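집안일 로봇은 언제 오나, 열한 번째 보고

지난 호를 내보내고 나서 같은 내용의 메일을 여러 통 받았다. 요약하면 "그래서 빨래는 누가 개느냐"는 것이다. 이번 호도 답은 같다. 여러분이 갠다. 다만 사정이 조금 복잡해져서 지면을 길게 쓴다.

먼저 가정용 쪽 소식부터. 살림 자동화를 연구하는 Nonalberg가 새 수건 개기 시연 결과를 공개했다. 사각형 면 수건 40장을 주고 개게 했더니 로봇이 끝까지 다 갰다. 박수를 칠 일이긴 한데, 발표 자료 뒤쪽 각주를 읽으면 박수 속도가 느려진다. 수건은 전부 같은 색, 같은 크기였고 미리 펴서 한 장씩 놓아 주었다. 수건을 펴서 한 장씩 놓는 일이 바로 우리가 하기 싫어하는 그 일이다. 접는 건 텔레비전을 보면서도 한다. 뒤집힌 양말과 한쪽 팔이 안으로 말려 들어간 아이 내복은 "향후 과제"로 분류되었다. 우리 집에서도 오래전부터 향후 과제다.

설거지 쪽은 Ciltby가 열심이다. 이 회사 시험 주방에서는 팔 하나가 접시를 집어 식기세척기에 꽂는다. 납작한 접시는 꽤 잘한다. 문제는 국그릇이다. 우리 식탁에는 국그릇이 있고, 밥그릇이 있고, 밥알이 말라붙은 밥그릇이 또 따로 있는데, 팔은 이 셋을 구별하지 않고 같은 정성으로 꽂는다. 불려야 하는 그릇이라는 개념이 아직 없는 것이다. 개발을 이끄는 타무노에미 아노지(Tamunoemi Anozie)에게 메일로 물었더니 이런 답이 왔다. "더러운 정도를 알아보는 것과 더러운 정도에 맞춰 행동을 바꾸는 것은 다른 문제입니다. 앞의 것은 어느 정도 합니다." 읽고 나서 한참 식구들 얼굴을 떠올렸다.

작업장으로 넘어가면 형편이 낫다. 부품 상자에서 나사를 골라 내고, 골판지 상자에 테이프를 붙이고, 팔레트에 쌓는 일은 기계가 이미 사람보다 꾸준하다. 독자 중 한 분이 다니는 Pemirum의 포장 라인은 하루에 상자 3,000개를 처리한다고 한다. 그런데 같은 라인에서 상자에 넣을 물건이 천 주머니에 든 제품으로 바뀌자 처리량이 300개로 떨어졌고, 그 주에는 결국 사람이 다시 붙었다. 상자는 어제도 상자고 오늘도 상자지만 주머니는 집을 때마다 모양이 다르다. 가정집에 있는 물건의 대부분은 주머니 쪽에 가깝다. 이불, 비닐봉지, 행주, 고양이.

그래도 손이 느는 속도 자체는 무시할 수준이 아니다. 몇 해 전만 해도 연구실의 로봇 손은 고무 블록이나 빈 캔 같은 것을 집었다. 떨어뜨려도 되는 물건들이다. 요즘은 떨어뜨리면 누군가 울 물건 곁에서도 기계를 본다. 줄감개가 양옆으로 튀어나온 현악기의 목 같은 것은 집 안 물건 중에서도 까다로운 축에 든다. 길고, 미끄럽고, 잡아도 되는 데와 안 되는 데가 한 뼘 차이로 붙어 있다. 이삿짐을 싸 본 분은 안다. 청소할 때 옆으로 잠깐 옮겨 놓는 것만 맡길 수 있어도 거실 청소의 절반은 해결되는데, 그 "잠깐 옮겨 놓기"가 늘 제일 늦게 온다. 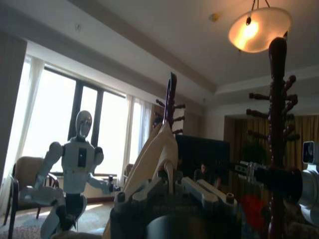 그러면 지금 당장 집에 들여서 제 몫을 하는 기계는 무엇인가?

바닥 청소기와 식기세척기, 세탁기, 건조기다. 모두 한 가지 일만 하고, 일감을 사람이 가져다줘야 하며, 팔이 없다. 팔이 달린 물건 중에서는 아직 일반 가정에 권할 만한 것을 찾지 못했다.

비용 얘기를 하자. 팔 달린 로봇을 거실에 두고 쓰려면 기계 값만 드는 게 아니라 곁에서 지켜볼 사람의 시간이 든다. Živković 연구소의 드라기차 파블로비치(Dragica Pavlović)가 작년 4월에 낸 보고서는 이 점을 드물게 숨기지 않는다. 집 한 채를 흉내 낸 공간에서 집안일 41가지를 시켜 봤는데, 항목마다 "사람이 끼어든 횟수"라는 칸을 따로 두었다. 걸레질 칸은 깨끗하다. 냉장고 정리 칸은 옆 줄까지 넘쳤다. 식탁 치우기는 중간쯤인데, 비고란에 "컵에 물이 남아 있었음"이라고만 적혀 있다. 더 묻지 않았다.

보고서에서 내가 제일 좋아하는 대목은 물건 제자리에 두기다. 기계는 리모컨을 정해진 자리에 매번 정확히 갖다 놓았다. 사람 쪽이 문제였다. 실험에 참가한 가족들이 제자리가 어디인지를 두고 서로 다르게 답해서, 연구진은 집집마다 제자리의 정의부터 합의하게 해야 했다. 합의에 이르지 못한 집도 있다. 우리 집이었어도 그랬을 것이다.

사려는 분들에게 드릴 말은 지난 호와 별로 다르지 않다. 시연 영상을 볼 때는 시작 장면의 식탁 상태를 보시라. 끝 장면은 다들 깨끗하다. 배속 표시가 구석에 있는지도 확인하시고, 판매원에게는 딱 하나, 떨어뜨린 물건을 스스로 다시 줍느냐고 물어보면 된다. 대답이 길어지면 카탈로그만 받아서 나오시라.

독자 편지 하나. 건조기에서 나온 침대 시트 네 귀퉁이를 찾아 주는 기계라도 먼저 나오면 안 되겠느냐는 제안이 있었다. 찬성이다. 고무줄 들어간 시트를 혼자 개는 법을 아는 분의 제보도 계속 받는다. 사람이든 기계든 가리지 않는다.

다음 호에는 창문 닦는 기계를 빌려서 써 본 이야기를 싣는다. 베란다 바깥쪽 유리까지 맡겨 볼 생각이고, 안전줄은 이미 묶어 두었다.

2018-01-14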